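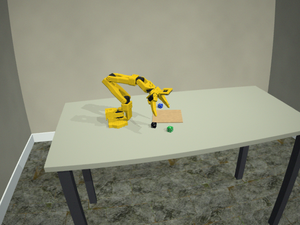 The Drumier arm and the dice exercise in Adbridge, with the gripper open over the back of the board.

Adbridge opens up to everybody, and the dice are my favorite part

Okay, so the news first and then I'll ramble. Adbridge, the practice simulator that goes with the Drumier desktop arm kit, came out of its invite-only stage in January and anyone can sign up now. You don't need to own the arm. You don't need to own any arm! It runs on a regular desktop computer, it costs $112 for a year, and there's a trial that lasts 24 hours from the first time you log in (so please don't log in right before bed like I did).

If you've been reading me for a while you know I built my Drumier kit last winter on the dining table and then spent a long time being scared of it. It's a small arm, but the first time it swung over and knocked a mug of tea into my keyboard I got pretty careful about what I asked it to do. A simulator was on my wish list from that day on. Kirsten Gauthier at Drumier told me I'm far from the only one. "People finish the build, they make it wave, and then it sits on a shelf," she said when I called. "We wanted something for the week after the build."

What you get when you open it up is a plain room with a big table and the yellow arm on it, and that's pretty much the whole decor. Gray walls, a stone-looking floor with rusty patches that I weirdly love. You drive the arm with the keyboard, a game controller, or short scripts, and the scripts are the same ones you'd send to the real thing. I took a file I'd written for my own arm, dropped it in, and it ran without me changing a line. I may have cheered.

The exercises are grouped into 4 levels. Level 1 is all reaching and pointing, and I went through it in an evening. Level 2 is where the dice come in. There's a flat wooden board on the table, a blue die behind it and a black one and a green one in front, and your job is to get all three onto the board in whatever order the exercise calls out. Sounds like nothing, right? The blue one just about did me in. You have to come at it over the board, and if you come in low the fingers scrape the wood and the run ends right there with a sad little beep.

I asked Irena Czarnecka, who put together most of the exercises, why dice and why those spots. She laughed and said she'd started out with plain cubes and got bored looking at them. "With a die you can see right away if it turned over while you were moving it," she said. "Later on we ask you to set it down with a certain number up, so you may as well get used to looking at the pips." As for the blue one, she said it's supposed to be annoying, and that the black die sitting so close to the near corner is annoying too, only people take longer to notice. She's right. I bumped it with the board side of the gripper more times than I'm going to admit in print.

Things I liked, in no special order. The shadows, which sound like a silly thing to care about, but they help a ton with judging how high the fingers are when you're looking from the side. The reset is instant. You can slow everything down to a crawl, and there's a replay with a little slider so you can drag back to the exact moment it all went wrong. And you can save your runs and swap them with other people! Colleen Fehr, who looks after the sharing side of the site, says the early users uploaded 1,273 runs before the doors opened to the rest of us, and you can watch any of them. I spent a very happy hour doing that. Some folks go straight in from above every time, and there's one person who sneaks up on every die from the side like a cat.

Now for the grumbles. The help pages are thin, and a couple of them still have the old button names from the test version, so when it tells you to press Park, look for Home. The sound is either on or off with no volume in between. There's no laptop trackpad support to speak of — you can move the view with one, but I wouldn't try to steer the gripper that way. And the grip is kinder than the real one. On my dining table a die can pop out of the fingers if I close them off center, and in Adbridge it mostly stays put. Irena told me a pickier grip is on the way as an option you can switch on, which I'd really like to have, and she wouldn't give me a date.

The other thing I want to see is more stuff on the table. Level 3 moves the board around and Level 4 makes you stack, and both are good fun, but it's dice all the way through. Drumier says Thibodeau, the same shop that makes the little parts trays a lot of us bought, is working on an add-on set of objects with cups and pegs. No price on that yet. Kirsten would only say it'll be cheaper than the yearly fee, which leaves plenty of room!

Is it worth the money? For me, yes, and I paid for my own year after the trial ran out. If you've got the kit and you use it every day already, you might be past needing it, and I'd try the 24 hours before paying. If you've been thinking about the kit and can't decide, I'd start with Adbridge and skip the soldering for now. Lorne MacLeod, who runs the beginner evenings at Ullevetti and lets me hang around and ask questions, has put it on two of the shop computers so people can have a go before touching the real arms. He said the line for those computers was longer than the line for the arms, and he sounded a bit hurt about it.

Sign-up is on the Adbridge page under Get Started. You'll need an email address and a computer with a half-decent graphics card (mine is six years old and it copes, with the fan going like crazy). Schools and clubs can ask for a shared account, and you have to write to them for that one because it isn't in the regular menu yet. If you're a kit owner, have your serial number handy when you register and it'll load your own joint settings for you. Mine is on the bottom of the base, and yes, I had to unscrew the whole thing from the table to read it.

I'll put up my best dice run once I've got one I'm not embarrassed by. If you've found a clean way to get the blue one over the board, please, please leave it in the comments.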